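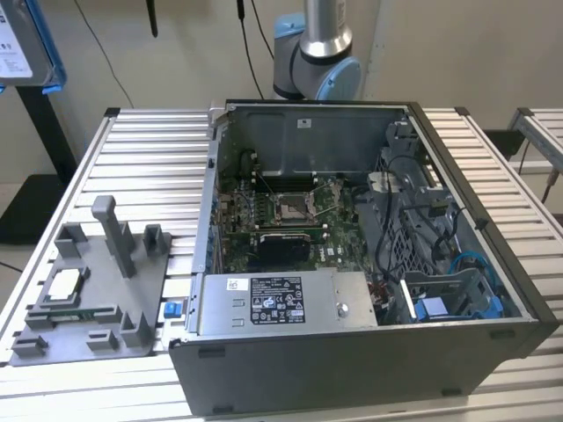
*The PC cell at the Tosell open day, side panel off*

# What to look for at a robot open day if my shop does PC repair?

**Posted by Elmarie Ntuli, March 2026**

I run a small refurbishing shop in Puststead. We take in office desktops, pull the parts, test them and build working machines out of what is left. Last week I went to the open day at Tosell because they had a robot arm set up with a desktop tower, and that is close to what my people do all day.

The visit was 2 hours, with 22 of us in the group, and we got 10 minutes at the PC cell. Most of that went to a man from a packaging firm who wanted to know about pallets. I came home with a few pictures and not many answers.

They are doing a second session for people who signed the sheet, and I can bring one of my techs. I want to use the time better. What should I be asking? My main worries:

- We never get the same model twice in a row.
- Half of what we see has bent tabs or missing screws.
- I can't tell if the trays they use are something I could make or something I would have to buy.

I am not looking to buy this year. I just want to know if it is worth following.

---

**tveit_bench**

Ask about the trays first. I worked at Tveit for a while on a line that had nothing to do with computers, and the arm was the easy part. The parts holders took up most of our time. 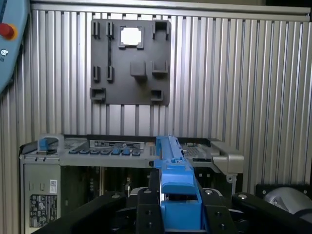

Your mixed models are the big problem, and I would push them on that. Every case style has its own way of letting go of a drive or a power supply, and the fingers have to suit the part. Blue plastic pieces like the one in the gripper there are made for human thumbs, with ridges and steps, so ask how far off the position can be before the grip fails. Then ask what the arm does about a failed grip. Does it try again, stop, or carry on as if it had the part? If they have a log from a normal day, ask to see it.

For the trays, get them to tell you who draws them and how long a new one takes from the day a new model comes in. The gray one in your first picture looks 3D-printed to me. If so, you may be able to make your own, but you still need somebody who can measure and draw. Printing is the cheap end of it.

Also ask what happens at changeover. At Tveit we had 2 products and swapping between them still ate a good part of a shift – and those were parts that came in new and clean.

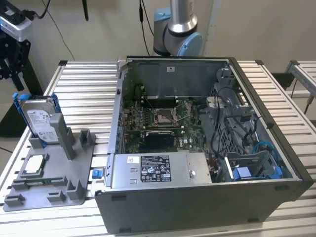
The other thing is how the case gets to the arm. Someone has to lay the tower down, take the panel off and put it in the right spot. Time that part yourself with your phone. If a tech spends as long setting up the job as pulling the drive by hand, you have your answer for now.

Bring one of your own bad machines if they'll let you. They may not run it, but the look on the engineer's face will be useful.

---

**mikeyfixes**

robots cant do pc work, too many little screws. save your money

---

**Wiltia_parts**

I don't agree with the post above. Screws are a solved job in plenty of factories. The trouble is old screws, and that is a fair thing to raise.

We buy used processors and memory, so I would ask about the socket. Both of the tower pictures have no chip in the socket, and the first has the retention lever open. Who opens the lever, the arm or a person? Seating a chip without damaging the contacts is the step I'd pay to watch. Ask them to do it slowly and ask what they check afterward.

Ask about static too. I would want to hear how the bench and the gripper are grounded before any of my stock went near it.

As for whether it is worth following, I'd say yes if you get steady batches from one office or school. For walk-in machines, no. Elmarie, if you do go back, please post what they say about changeover.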